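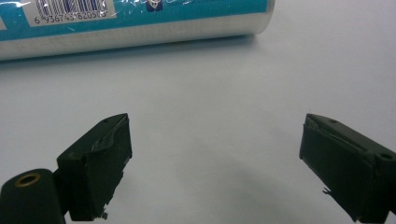 Green fingers, open, with the blue container lying on its side

ulus_bench
We have 3000 for grippers until June and I must send the plan this week. The hand-held tool with printed fingers from Drida costs us little, but the left fingertip is scuffed already and one corner is frayed. Should I buy one better set, or many cheap fingers?

lutisbridge4
Cheap fingers, and a lot of them. We order 15 pairs at once and write them in the budget as consumables, same as tape.

sasaki_fan
I do not agree. Shiny round packs like this one are hard on soft tips. We changed to the Sasaki molded pads and paid 74 for a pair. Expensive, yes, but we stopped stopping the work.

lutisbridge4
74 a pair is fine if you have one tool. How many do you have, ulus_bench?

ulus_bench
Only 2 for the moment, maybe a third in autumn. The brass-colored insert in the mount looks good still, so I would like to keep the mounts and replace only the fingers.

sasaki_fan
Then check the screw pattern before you order anything. Our pads needed an adapter and I forgot to budget it.

lutisbridge4
Ask also for the print file - some sellers give it if you ask before paying, and after paying they become slow.

ulus_bench
Thank you both. I will ask Drida for the file and Sasaki for one pair to test, and put the adapter as a separate line.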